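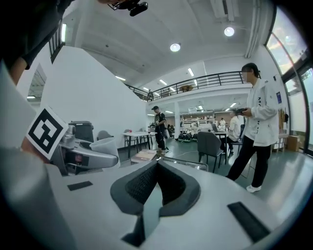 Chapter 2
Rooms with an Upstairs: Light, Railings, and the Shared Work Floor

Some of the pleasantest rooms to work in are the ones where you can look up and see more room. A tall space with a mezzanine along it (that is, a partial floor set between the main floor and the ceiling, open on at least one side) gives you the feeling of company even when everyone is busy with something of their own. A person on the balcony can look down over the tables and shelves, and a person at the tables can call up a question without ever hunting for the stairs. If you have spent any time in an old library or a converted warehouse, you know the feeling already, and you may even have picked your favorite spot at the rail!

In this chapter we take such a room slowly, a piece at a time, the way you would if you had been handed the keys and asked to make it work for the people who use it. We begin with the ceiling, and I make no apology for that. Students nearly always want to start with the furniture, and I understand why, furniture being the fun part, but the light over a table decides a great deal about what can be done on it. Round lights and long linear ones can share a white ceiling quite happily, provided someone has thought about where each kind falls. A strip of light on the wall beside a stair is a different matter again, and we will give it a section to itself.

From there we move to edges. A black metal railing against white walls is easy to pick out from far across a floor, and that is worth more than it sounds when you are carrying a box and looking mostly at the box. We will talk about railings on stairs and railings on balconies, about columns and what to keep clear of them, and about the ground floor beneath the mezzanine, which wants bright lights of its own if the people working there are not to feel they have been put away in a cupboard.

The last part of the chapter belongs to Lena Czarnecka, who spent most of one June rearranging the shared work floor at Ostbridge and kept a notebook the whole time. Her notes run to 51 pages, with a good many arrows and crossings-out, and she has kindly let me borrow from them. You will find her first plan there, and also the second, drawn after two long tables turned out to block the way to the shelves. I would ask you to read the first plan with as much care as the second.

Before you read on

Choose a large room you can visit more than once, such as a school hall, a library, or a workshop. Go early in the morning and again after dark if you can manage it. Make a rough sketch of the ceiling lights and the tables on the same sheet of paper, and mark the spot where you would most like to sit. Keep the sketch with you, as you will be adding to it in each section.

Words to know

Mezzanine: a partial floor between two main levels, often open to the room below.
Recess: a part of a wall or ceiling set back from the rest.
Linear fixture: a long, narrow light, usually mounted on or hung from a ceiling.
Sight line: the clear path between a person's eye and whatever that person needs to see.

2.1 Starting at the Ceiling

Stand near the middle of your room and look straight up for a little longer than feels comfortable. Most of us pass under the same lights for years without being able to say how many there are or which way they run. Add the ones you missed to your sketch, and draw the long ones pointing the right way.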